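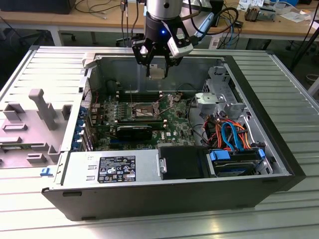
Otberg Bench Cell for PC Teardown and Rework
Planning and budgeting notes for buyers

The Otberg Bench Cell is a single-arm station for opening, stripping and rebuilding desktop computers. It is sold to refurbishers, repair depots and school districts that process their own retired machines. Typical jobs are memory, drives, graphics cards and processors.

What is included
Arm with wrist and mounting plate
Two-finger gripper with status light
Camera module and cable
Ribbed metal work surface
Controller and power cord
One day of setup at your site

Not included
Bench or stand
Computer for programming the cell
Spare finger sets
Fixtures for small form factor cases

Space and power
Plan for a floor area you can walk around on three sides. Towers are worked on lying flat, and a side panel needs its own spot next to the case. Buyers who forget the panel usually end up ordering the wider work surface later. The cell runs from a standard wall outlet. Keep it on its own circuit if you also run test benches in the room.

Choosing fingers
The standard black fingers handle latches, levers and most plastic clips. Loose cables are harder. If your intake is mostly older towers with a lot of SATA wiring, leave that step to a person for the first few months and add the narrow finger set once the rest of the routine is stable.

Budgeting
Set aside 15 percent of the purchase price for fingers, fixtures and cables in the first year. Programming a new case model takes up to 40 hours, so group your intake by model before you order. Below 100 machines of one model, hand work is normally cheaper. Operator training is quoted separately.

Lead time
Standard cells ship 45 days after the order is confirmed. Orders placed in September may take longer.

Quotes and site visits
Nnamdi Nnaji, sales, Imville office
Arvid Grønli, installation and spare parts

Related products: Pikham fixture plates, wide work surface, narrow finger set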